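Washing fleece blankets – warm or cold?

orla_keane
Mine have gone all pilly after one winter and I'm so cross with myself! Do you lot wash warm or cold?

Tadhg D
Warm, always, with a splash of vinegar. Never had a problem in 9 years.

muireann_f
Sorry Tadhg, I can't agree – warm is what ruined my favourite. Cold, inside out, no softener. 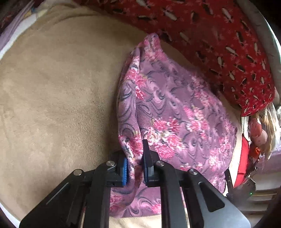
Damilola
Cold for me too, and the line over the dryer every time. I do the patterned ones apart from the plain ones, so a purple floral like this wouldn't go in with the beige plush underneath it.

Tadhg D
Each to their own, love!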